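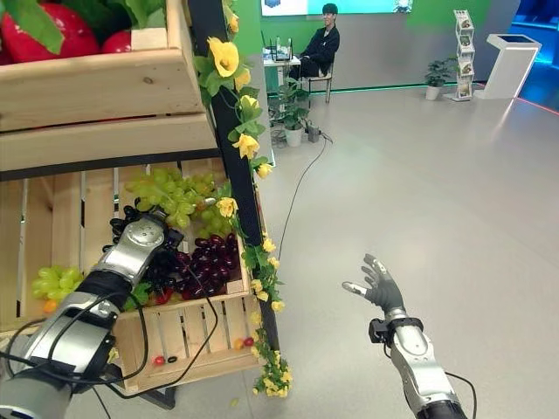
When can shoppers first use the new produce corner at Fitzgerald? The corner opens at 7 in the morning on 10th August, at the same time as the rest of the store.

Cinby – The Fitzgerald grocery store on Plidau Street has moved its fruit and vegetables to the front of the building and put them on tiered wooden stands. The old produce aisle, which ran along the back wall next to the freezers, closed last week.

The new corner takes up 402 square feet to the left of the main doors. Lettuce and other leafy vegetables go on the upper tiers, with grapes and small fruit below, where children and people using wheelchairs can reach them. The crates were made by Kondwood, a workshop on the edge of town that also built the bread shelves for the store two years ago.

Grapes will get more room than they had before. The store used to sell green and red ones in closed plastic boxes. From now on green, red, purple and black grapes will be sold by the bunch and weighed at the register. Paper bags are free. Shoppers who bring their own bags can use them, and the scales will be set for both.

The store said the change came out of a customer survey in the spring. Of the 90 people who filled in the form, 40 asked for more loose fruit and fewer sealed packs. Several others wrote that the back aisle was too narrow for two carts to pass.

Prices on most items stay the same. Loose grapes will cost a little less per pound than the boxed ones did, and berries will still be sold in boxes. Potatoes, onions and squash are not part of the move – they stay in bins near the side entrance until the end of August, when the floor there is due to be replaced.

The freezers are being shifted too. Frozen vegetables will fill part of the space left by the old aisle, and the rest will hold canned goods. Signs by the doors show where everything has gone.

The side entrance will be closed in the evenings while shelving is moved. The parking lot and the main doors are not affected, and opening hours have not changed. Questions about the new layout can be taken to the service desk, where printed store maps are also available.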